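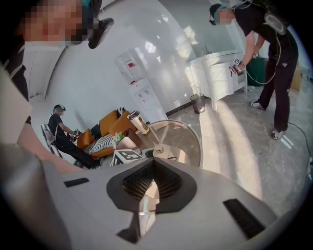 Choosing between two hand-held grippers when the room is full of glass and shiny surfaces

Posted in Grippers and End Effectors by slowpincer, 05/02/2022

Hello everyone, and apologies in advance for the length. I have been reading this board for a good while and this is the first time I've had a problem I couldn't solve by digging through the old threads.

We are trying out two hand-held grippers for recording household tasks (picking up cups and boxes, opening cabinet doors, tidying a coffee table, that sort of thing) so that the recordings can later be played into an arm. The room is set up like a small apartment, with a sofa, a sink cabinet, a water dispenser and a round coffee table with a glass top. It's a lovely room to work in, but the walls are white, smooth and curved, and when the sun comes around it puts bright streaks right across the floor tile toward the table.

The first gripper is the Itmont, the one with the big smooth white shell and the dark rubbery V in the middle. I like it very much in the hand. It closes without any stickiness, and after a full morning my wrist is still my own. The second is the Lumanside, a skinnier thing with the camera set further back on a little bracket. It weighs 550 grams, and although that doesn't sound like much you do start to feel it when you're reaching out to a cabinet door again and again.

My trouble is with the position tracking. We have a printed card with a black square marker propped on the coffee table as the common reference, and each recording starts with a look at the card. With the Itmont, recordings at the sink cabinet come out clean almost every time. Recordings over the coffee table are another story. The path will be smooth, then give a little hop sideways, and then carry on smoothly from the wrong place. When we play it back the arm closes its fingers on thin air next to the cup, very confidently, poor thing. The Lumanside hops too, but less often, and I can't tell whether it's a better tracker or whether I'm just moving it more slowly on account of the weight.

So far we have 1428 recordings between the two, and I'd hate to throw out the table ones if there's any way to rescue them. The things I've already done: wiped the lenses, redone the calibration on both units, printed a fresh card, swapped operators. The fresh card made no difference that I could see. Swapping operators changed things a bit, and that's what made me suspicious of speed.

I suppose I really have two things on my mind. Is there a fair way to compare these grippers when the room itself seems to be causing half of the trouble? And does anybody have experience of the Itmont around glass in particular? We have to tell the people who hold the purse which one we want by the end of June, and I would like to tell them something better than "the white one feels nice" (although it does!).

tabletop_wanderer

Oh, I have been exactly where you are, and I feel for you. My first guess is that your table is fooling both of them, and the Itmont just happens to be looking at it more.

The tracking on these things works by picking out spots in the view that are supposed to stay put and watching how they slide by as you move. A glass top gives it lots of lovely crisp spots that don't stay put at all, because they're reflections and they shift when you shift. The same goes for glare on a glossy white wall. At the sink cabinet you've probably got edges and corners and a faucet, all of it nicely fixed in place, so it behaves itself. Over the table, as you lean in, there comes a moment when most of what the camera sees is reflection, and I would bet a good lunch that your hop comes right at that moment.

What I would do, before comparing anything:

Put a plain cloth over the glass. Matte, and with some pattern to it if you can find one. A checked tablecloth is wonderful. A plain white one is nearly as bad as the glass, so don't let anyone talk you into it because it looks nicer.

Lay the marker card flat and tape it down. A leaning card will creep when somebody bumps the table, and then every recording after the bump has a slightly different idea of where home is. You'd never see it by eye.

Pull a curtain, or wait until the sun has moved off the floor. We hung a bedsheet over our window for a while and it was ugly but it did the job.

Then record the same short task with each gripper, same person, same starting spot, and go back and forth between them. Don't do all the Itmont ones and then all the Lumanside ones, or the light will have changed and you'll be comparing the time of day. We did it the wrong way at first and wrote up a very handsome report about what was, as far as I can tell, a cloud.

On speed, I'd have the operator move to a slow count. Up to the cup on one, two, three, close on four, lift. It feels silly for the first few minutes and then you stop noticing. If the Itmont still hops more than the Lumanside at the same count over a cloth, then you've learned something about the gripper.

As to the glass question in particular, I've only used the Itmont for a few weeks on loan and our table was plain wood, so take this as a neighborly guess. I do think it's the more comfortable of the two by a long way, and I wouldn't brush that aside when you write your recommendation. Tired people make jerky recordings, and jerky recordings hop.

greasy_gantry

get the Kaneko. we had both of the ones you mention and sent them back. never looked into the tracking thing, the fingers were wearing out. Kaneko fingers you can change with one screw

minor_axis

I'd second nearly everything tabletop_wanderer wrote, especially going back and forth between the two, and I can add a little about rescuing the recordings you already have.

If your recordings kept the camera video along with the path (ours do, I don't know how you've set yours up), you can rerun the tracking afterward with part of the view blanked out. We do ours in Skustel, and there's a place in the project settings where you draw a region to be ignored. People generally use it to hide the gripper's own fingers, which are always in view and never move relative to the camera, so they confuse things in their own way. Check that one first! If the region was drawn for the Lumanside and then reused for the Itmont, a good part of that white shell may be left uncovered, and a big smooth thing that seems to stand perfectly still while the room moves is a fine way to upset a tracker. I've made that very mistake with a different pair of grippers and it took me an embarrassingly long time to find.

Once that's right, rerun a small batch of the table recordings and look at whether the hops are smaller. If they are, rerun the lot overnight. If they're unchanged, you can try ignoring the glass as well, but that's fiddly since the table moves around in the view and you'd have to redraw it as you go. I gave up on it after an afternoon.

For the ones that still hop, I would look at when the hop happens. A hop on the way to the cup, well before the fingers close, can sometimes be mended if the marker card comes back into view afterward, because you can line the later part up with the card again. A hop during the grasp is no good to you and I'd let it go. It hurts, I know. I have a folder of those I've never been able to delete.

I'd also keep two separate columns when you write up the comparison. One for how often the path hopped, and one for how often the grasp missed on playback with a path that looked fine. They got muddled together in our first write-up, and we very nearly marked a gripper down for bad tracking when the trouble was that our arm's fingers were a little shorter than the hand-held ones. The arm was going exactly where it was told. If your cup tends to end up tipped over instead of missed completely, that's where I would look.

I haven't used the Kaneko, so I can't speak to that, but changing the fingers with one screw does sound nice.

slowpincer (original poster)

Thank you all so much, this is far more than I hoped for. I went and looked at the ignored region this afternoon and, yes, the same one had been used for both grippers, and it was drawn on the Lumanside. I could have kicked myself. I've drawn a new one for the Itmont and there's a small batch running now.

There's a checked cloth at home that will fit the table with room to spare, and the card is getting taped flat before anybody records another thing. The curtain will take a bit longer as there isn't a rail on that side.

greasy_gantry, could you tell me how long your fingers lasted before they wore through, and what you were picking up with them? Ours still look good but we haven't been gentle.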